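About Skistness Bread School

Home
Courses
Starter by Post
About Us
Find Us

Who we are

Skistness Bread School teaches ordinary people to make ordinary bread. We have been told this is a poor slogan. It was tried on a tea towel and the tea towels did not sell, so you may well be given one if you come on a course.

The school began in the back kitchen of a tea room, where two of us baked for the counter and were asked the same question across it every day: why doesn't mine look like that? The answer was nearly always water, time or an oven that lied about its temperature. After a few years of saying so while somebody's soup went cold, we gave up the tea room and kept the oven. It is a deck oven made by a firm that no longer exists, and we call it Zorton after the word somebody scratched into its door long before we bought it. Zorton runs hot on the left. Every loaf we bake is turned once, and so, in time, is every student.

What we teach

Our main course is Tasano, named after the plain white loaf you make on it. The loaf has flour, water, salt and yeast in it and takes most of a day. You will make it by hand, because we don't own a mixer, having sold ours in a February when the roof needed money. People who come expecting to be sad about the mixer generally get over it by lunch, or at least stop mentioning it.

Iyamu is the longer course, spread over two days, and is for sourdough. We keep one starter for the whole school and feed it at seven in the morning, including at Christmas. It isn't a hundred years old, it didn't come over the Alps in a saddlebag, and it has no name. It smells of apples when it is happy and of nail varnish when it isn't. You'll take a jar of it home and may call it what you like.

We also run a short evening class on flatbreads, for anyone who would like something to eat at the end of it without having to plan their life. It starts at six and finishes when the dough does.

What we don't teach

Croissants. We can make them, in the sense that we have made them, and the results were eaten. There are good schools for that sort of thing, with cold rooms and marble. Our kitchen in July is neither.

We don't do cakes either, though we are asked a great deal, and we don't hold hen parties any more. The hens were lovely. The flour got into the piano next door.

How a day goes

We start at nine with tea and an apron. Classes are small enough that everyone gets a proper stretch of bench, and the oven decides the rest of the timetable. There's a long gap in the middle while the dough rises, which we fill with soup, yesterday's bread and an argument about butter. You don't need to be fit, clever or in possession of a linen apron of your own. Short nails help. Rings come off at the door and go in the blue saucer.

Standard dough for a Tasano loaf takes 300 grams of water, and you'll weigh it, however long you have been doing it by eye. We weigh ours too. Dough rests for 90 minutes on the first rise and is left alone for all of them. This is the hardest part of the course and the one most people write to us about afterwards.

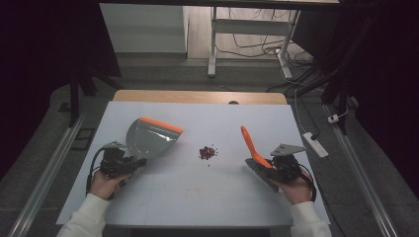
Flour is our biggest cost and our main form of weather. It gets into door hinges, hats and the till, and we long ago stopped believing anyone who says they bake without making a mess. Cleaning up is therefore part of the lesson. You sweep your own bench before the dough comes back out, and you do it dry, since a damp cloth on flour gives you wallpaper paste. A grey dustpan and a little brush with an orange handle will do the job perfectly well; a dustpan with a rubber strip along its front lip, like the orange one on this, is better still. Scrapings of clean dough go back in the bowl. Whatever has been on the floor belongs to the floor.

What happened to all that bread

We have baked more than 3,000 loaves with students and have eaten a worrying share of them ourselves. What doesn't go home with its maker goes to the lunch club at the chapel, who have been polite about every one, including the batch without salt.

Coming to see us

The school is at the bottom of the lane, past the boatyard, behind a green door that sticks. Push. Parking is on the verge unless it has rained, when it is in the boatyard, and please ask them first. We answer the telephone after two in the afternoon, when the bread is out and our hands are clean.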